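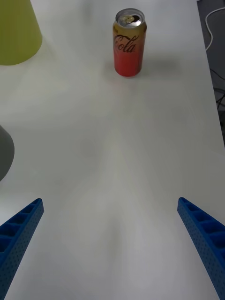

Ballarat, May

So I've finally given up coffee at home. Well, given up the machine, which in this house is nearly the same thing. It started making a grinding, coughing noise in the middle of autumn, and the bloke at the repair place quoted me $248 before he'd even got the back off it. I said I'd have a think, drove home, and dug the old teapot out of the cupboard above the fridge (behind the fondue set, naturally).

I grew up on tea. Mum had a pot going from the time she got up until the news, and the rule was you didn't leave anyone's cup empty if you were already standing. I drifted off it at uni, when coffee seemed like the grown-up thing to drink, and I don't think I'd bought loose leaf since. I certainly wasn't ready for how much of it there is now! I went into Paiva, the little grocer near the station, for a box of English breakfast and stood there for ages with my basket on my arm reading labels. Smoked ones, toasted ones, one with bits of dried quandong in it. I came out with 6 packets and no milk.

The quandong one is lovely, by the way. Bit tart, goes a beautiful colour. The smoked one tastes like camping, and I mean that kindly, but I can't drink it before lunch.

Khairul Teoh from my old choir came round on a freezing arvo and took me in hand. He's Penang born and has strong views. Apparently I was stewing everything to death, and using water straight off the boil on the green stuff, poor thing. He made us teh tarik in my two biggest saucepans because I don't own proper jugs, pulling it back and forth from a great height over the sink, and I laughed so much I had to go and sit on the back step. There was condensed milk on the splashback for days. It was worth it, and I've had two goes on my own since with very little froth and a great deal of mopping.

What I miss about coffee is the smell, and the first five minutes of the morning when I didn't have to make any decisions. Tea asks a bit more of you at 6 in the morning. I've got around that by putting the leaves in the pot the night before, so all I have to do is find the kettle. The headaches lasted most of a week and then just went.

I'm not being strict about it. If I'm in town with my sister I'll still have a flat white, and last week's was a ripper, so I'm hardly converted. The machine is sitting in the garage next to the mower and I may yet cough up the money come spring.

Meanwhile, if anyone has a teapot that doesn't dribble, please tell me what it is and where you got it. Mine pours half down its own front and I'm going through tea towels like you wouldn't believe.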